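Thread: Two-drum stacked units, anyone living with one?

lintcatcher12
We're redoing the laundry nook in October and I keep coming back to those tall white units with two round doors, one over the other. My mother-in-law has the Grolta and loves it. My husband wants a regular side by side pair because "we know how those work." Talk me into it or out of it, please!

MorfuddF
In! I've had a Dridau for 2 years and wouldn't go back (I have bad knees, so having the top door up high is a gift). Towels go up top, the little stuff goes in the bottom.

soggy_sock
Out. The top door on ours swings left, straight into the spot where I want to put the basket. Check your hinge side before you pay for anything. My cousin paid 50 bucks to have someone come look at swapping hers and he couldn't do it.

MorfuddF
Okay, but that's a layout problem, you'd have it with any front loader.

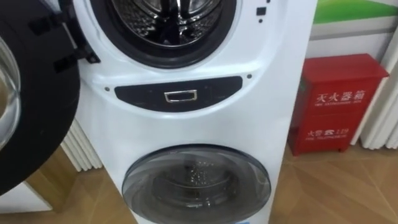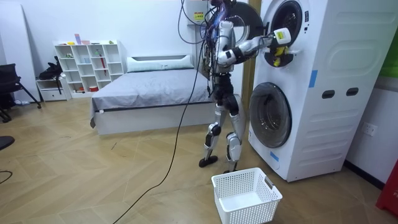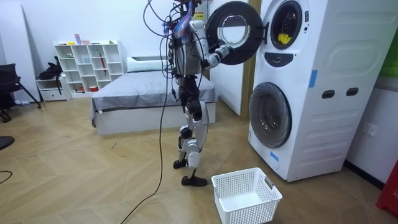
White stacked unit, upper door open in the first and last ones.

lintcatcher12
Oh, these help so much, thank you! I love the rounded front. And the herringbone floor, now I want that too (don't tell my husband). Is the yellow stuff dust cloths?

MorfuddF
Cloths of some kind, yep. I do a batch of 11 or so and they barely cover the bottom of the drum.

gasketgary
Wipe that dark rubber ring on the top door opening, folks. Every time. I skipped it on my old Løken and the smell was something else.

soggy_sock
Every time is overkill, I do mine when I remember and it's fine. Still say the door is a pain. Look at the last pic, it hangs way out to the left when it's open.

MorfuddF
It does stick out, I'll give you that. Put your basket on the right!

soggy_sock
There's a wall on my right.

lintcatcher12
Our wall is on the right too, ugh. Going to tape the door swing out on the floor tonight and see. Does anybody know if Clarkance makes one that opens the other way?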